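Ullska publica guia de boas práticas para garras manuais e braços robóticos em cozinhas

Documento sai em versão aberta, com 292 páginas de anexos e um prazo curto para comentários

26 de março de 2024 – Para divulgação imediata

A Ullska torna público hoje o guia Benport, conjunto de regras para quem grava demonstrações com garra manual e depois passa essas tarefas para um braço robótico em ambiente doméstico. Cozinhas, sobretudo. Pia, bancada, escorredor, gaveta de talheres. O texto principal é curto, os anexos nem tanto.

O guia foi escrito em conjunto com a Stondemmont, responsável pelos ensaios, e revisto pela Cao na parte de rotulagem e guarda dos dados. Começou como folha interna. Cresceu. A versão de fevereiro circulou entre oficinas parceiras e voltou com 194 observações, quase todas sobre os mesmos pontos: lâminas à vista, objetos vazados, consentimento de quem mora na casa e o que fazer quando a peça cai.

O que muda

Primeiro, a preparação da bancada. Até agora cada equipe fazia do seu jeito. O guia passa a pedir uma verificação antes de cada sessão, feita por quem vai segurar a garra e assinada por essa mesma pessoa. Objetos cortantes ou pontiagudos que façam parte da tarefa podem ficar, desde que constem da ficha. Os que não fazem parte saem. Tesoura conta como cortante mesmo fechada, ponto que gerou discussão e ficou assim.

Segundo, força de aperto. Peças de plástico perfurado, cestos, escorredores e similares entram em classe própria (classe C). Parede fina cede, deforma, e a deformação engana o operador. Para a classe C a regra é pegar devagar, parar um instante com a peça no ar e só então deslocar. Não soltar de cima. Apoiar e abrir.

Terceiro, desordem. O guia não exige bancada limpa, e neste ponto se afasta de outras cartilhas em circulação. Cozinha de verdade tem talher amontoado. Pede-se apenas que a desordem seja registada na ficha como nível 1, 2 ou 3 e que não se arrume nada a meio da gravação. Arrumou, é sessão nova.

Quarto, água e eletricidade. Mangueiras, torneiras e eletrodomésticos próximos devem ser anotados, com a distancia até a área de trabalho. Garra com bateria não trabalha sobre cuba cheia. Sem exceções nesta edição.

Números dos ensaios

A Stondemmont analisou 3.882 pegadas manuais ao longo do período de testes. Dessas, 1.152 envolveram objetos da classe C. Os resultados completos estão no anexo D, separados por tipo de objeto e por nível de desordem. A Ullska chama a atenção para um aspecto da leitura: as sessões não foram sorteadas, as oficinas escolheram as suas tarefas, portanto os números servem para orientar e não para comparar equipes entre si. Pedimos à imprensa que que respeite essa ressalva.

Privacidade

Capítulo à parte. Morador informado por escrito, em linguagem simples, antes de a câmera ligar. Direito de mandar apagar sem dar motivo. Rostos, papéis, caixas de remédio e telas de celular ficam fora do material guardado. Prazo e forma de apagamento no anexo B, redigido com a Cao.

Do manual para o automático

A tarefa aprendida não vai direto para o braço. O guia prevê três passagens: simulação, braço com velocidade reduzida e área isolada, braço em velocidade normal com operador ao alcance do botão de parada. Cada passagem tem ficha. Falhou, volta uma etapa, não duas. As fichas de demonstração acompanham o processo até o fim, para que se saiba de onde veio cada movimento. Cesto de talheres em plástico branco preso entre os dedos da garra, colheres de metal e tesoura ao lado na bancada: é o tipo de tarefa de que tratam os capítulos 2 e 3. 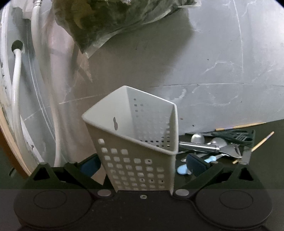
Nem todos concordam com o nível de exigência. Uma das oficinas que comentaram a versão de fevereiro escreveu que a ficha por sessão pesa demais para equipes de duas pessoas, que a classe C deveria ser dividida entre plástico rígido e flexível, e que sem essa divisão o limite de aperto fica frouxo para uns e apertado para outros. A mesma oficina pediu que as tesouras fechadas saíssem da lista de cortantes. O primeiro ponto foi aceito em parte, com uma ficha resumida para sessões repetidas no mesmo local. A divisão da classe C fica para a próxima edição. O terceiro foi recusado.

Adesão e comentários

Adesão voluntária, sem custo. Quem adotar o guia pode citar o nome Benport nos seus relatórios, com indicação da edição usada. Não é certificação e não deve ser apresentado como tal.

Comentários por escrito, um assunto por mensagem, com o número do parágrafo. Comentários sem número de parágrafo serão lidos mas podem ficar sem resposta.

Sobre a Ullska

A Ullska desenvolve procedimentos e material de formação para automação em espaços domésticos e pequenas oficinas.

Contato para imprensa: assessoria de comunicação da Ullska. Modelos de ficha disponiveis a pedido, em formato editável.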